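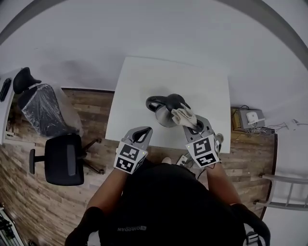 4.3 Work area and operator rules for handheld gripper sessions

This section sets the minimum conditions for recording a task with a pair of handheld grippers and a head-mounted camera. It applies to every station that uses the Jomard recording kit, including temporary stations set up in offices and meeting rooms. Read it together with section 4.2 (Charging and cable checks) before the first session of a shift. Tasks that involve a household appliance, such as wiping the side of an electric kettle with a cloth held in the right gripper, fall under the additional rules in 4.3.4. The operator may sit or stand, but the position chosen at the start of a session is kept until the session is closed.

4.3.1 Preparing the station

1. Place the table so that the operator can reach all task objects without leaving the seat or stepping sideways.

2. Clear the tabletop of everything that is not listed on the task card. Cups, phones and spare cloths are stored off the table.

3. Check the floor on all sides of the table. Power strips and extension cords must lie outside the area where the operator's feet rest or move. If a cord has to cross a walking path, fit a cord cover over its full length.

4. Move unused chairs back until the operator can turn and leave the table on either side.

5. Secure or remove ladders, carts and other loose equipment. A ladder stored in the room is folded and held by a wall hook or strap.

6. Switch on the room lights and close the blinds if direct sunlight falls on the tabletop. The markers on the grippers must be evenly lit.

NOTE: A white or light gray tabletop is acceptable if it has a matte finish. On a glossy top, use the mat supplied with the kit.

4.3.2 Checking the grippers

1. Inspect the fingers of both grippers for cracks, loose edging and residue. Clean with a dry cloth. Do not use solvent on the contact surfaces.

2. Open and close each gripper five times. The movement must be smooth over the full range. A gripper that sticks is tagged and taken out of service.

3. Inspect every face of both marker cubes. Markers must be flat, clean and free of scratches. Replace the whole cube if one face is damaged – single faces are not to be reprinted or taped over.

4. Try to turn each cube by hand. There must be no play between the cube and the gripper body.

5. Route each gripper cable so that it hangs free of the fingers and has enough slack for a full arm extension. Keep the cable clear of the table corners.

6. Start the marker test in the Divton software and hold both grippers over the near edge of the table. Both must be reported as tracked before recording is allowed. Fault code 907 means that one cube is hidden or unreadable. Correct the cause and repeat the test.

CAUTION: Left and right grippers are calibrated separately. Exchanging them between hands invalidates the calibration, and any recording made in that condition must be deleted.

4.3.3 Fitting the operator

1. Adjust the shoulder straps so that the load does not shift when both arms are raised. Tuck loose strap ends away. Buckles must be closed and must not press on the collarbone.

2. Fasten or remove scarves, lanyards, bracelets and wide sleeves. Long hair is tied back.

3. Set the camera so that both grippers and the whole working part of the table stay in view when the operator looks at the task objects in a normal posture.

4. Ask the operator to confirm, before each session, that the equipment is comfortable and that the stop procedure is understood.

The operator may stop at any time without giving a reason. A stopped session is marked "incomplete" and is not counted against the operator's quota.

4.3.4 Tasks with household appliances

WARNING: Risk of electric shock and burns. Appliances used as task objects must be empty, at room temperature and disconnected from the supply unless the task card states otherwise.

1. Unplug the appliance. For a kettle with a separate base, remove the base from the table as well.

2. Open the lid and check that there is no water inside. Close the lid firmly.

3. Touch the outside of the body with the back of the hand to confirm that it is not warm.

4. Place the appliance upright within easy reach of both grippers. Keep it at least 200 mm from every table edge at the start of the task.

5. For wiping tasks, use a dry cloth unless a damp cloth is specified. Grip the cloth near its center so that no long corner hangs over the marker cube.

6. Wipe with light, steady pressure. If the appliance begins to slide or tip, release the pressure and let it settle. Do not try to catch a falling object with the grippers.

7. After the last stroke, move the cloth clear of the appliance before opening the gripper.

NOTE: Polished and brushed metal surfaces reflect the markers at some angles. If tracking drops out during a wiping stroke, turn the appliance by a small amount and start the stroke again. Do not apply spray or tape to the metal.

4.3.5 Session length and breaks

A continuous recording block must not exceed 41 minutes. The Divton software gives a tone 2 minutes before the limit and closes the file when the limit is reached. The operator then puts down both grippers, takes off the head unit and rests for at least ten minutes. Blocks may not be joined by skipping the break, even when the operator asks for it.

4.3.6 Privacy and records

1. Before recording, remove papers, badges and screens with personal or customer information from the camera's field of view.

2. Persons who enter the room during a session must be told that recording is in progress. If a person has not given consent, stop the session and flag the file for review.

3. Enter the station name, gripper serial numbers and task card number in the session log. At the Brastedholm site the log is kept in the Karras system. Other sites use the paper form in appendix C.

4. Report injuries, near misses and damaged equipment on the same shift. Reports go to the site safety lead, Thodoris Zervas, or to the deputy named on the station card.

Changes to the station layout after approval – including a different table or a new camera mount – require a repeat of 4.3.1 and 4.3.2 in full.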